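Illey worktop supplier changes sealing advice for marble

2025-09-17

Felent, the stone supplier based in Illey, has revised the care sheet it issues with marble kitchen worktops. The new sheet replaces one in use for 8 years and applies to all honed and polished slabs sold for domestic kitchens. Granite and quartz composite are not affected.

The main change concerns resealing. Owners were previously told to reseal once a year. The sheet now asks for a water test first: a spoonful of clean water is left on the stone for 10 minutes, then wiped off. If the patch beneath has darkened, the worktop needs sealing. If the colour is unchanged, the existing sealer is still working and a further coat will only leave a film on the surface.
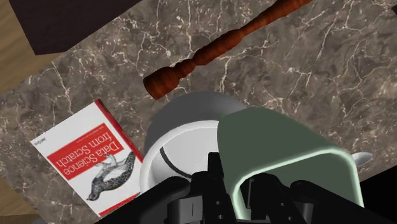 The test should be repeated in several places. Areas beside the sink and hob lose their sealer sooner than the rest, and a single reading from the middle of the slab can mislead. Felent also advises testing across a vein where there is one, as the stone on either side may absorb water at different rates.

The revision follows a review of 62 complaints received by the firm up to the end of August. Most described a dull or smeared finish, and in the greater part of those cases the fault was put down to surplus sealer. A smaller group concerned etching – the pale marks left when acid reacts with the calcium carbonate in marble. Sealers slow the uptake of oil and coloured liquids but do not prevent etching, a point the earlier sheet did not make clear.

Vinegar, lemon juice, wine and most limescale removers will all etch marble. The sheet recommends wiping up such spills at once and cleaning with warm water and a pH-neutral soap. Cream cleaners and scouring pads should not be used on either finish.

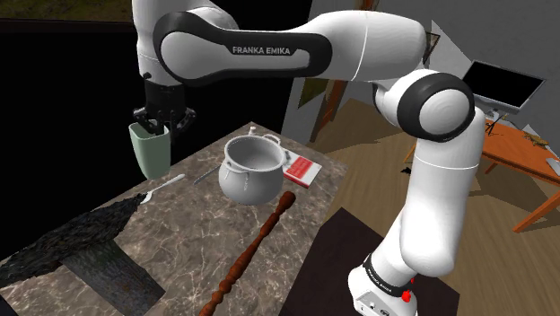 A pale green cup above the tabletop.

Advice on everyday use has been shortened. Hot pans should go on a trivet, and unglazed pottery should not be dragged across a polished slab. Items that stay in one position, such as oil bottles and utensil pots, should be moved weekly so that the stone beneath can be wiped and dried. A ring left by oil can often be drawn out with a poultice of baking soda and water, covered and left overnight, though old stains may need more than one treatment.
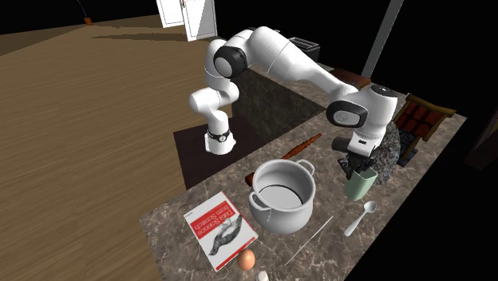 Utensils kept in a cup on a marble kitchen countertop.

Scratches and deep etch marks on polished marble remain a job for a stone restorer. Light marks on a honed finish may be reduced by hand with a fine abrasive pad of 600 grit, used wet and with even pressure. The sheet warns against trying this on polished stone – the pad will remove the shine.

Printed copies are available from the Felent counter in Illey and from its stockist, Vieira. Customers who bought a slab under the earlier advice do not need to take any action unless the water test shows that the sealer has worn. The guarantee terms are unchanged.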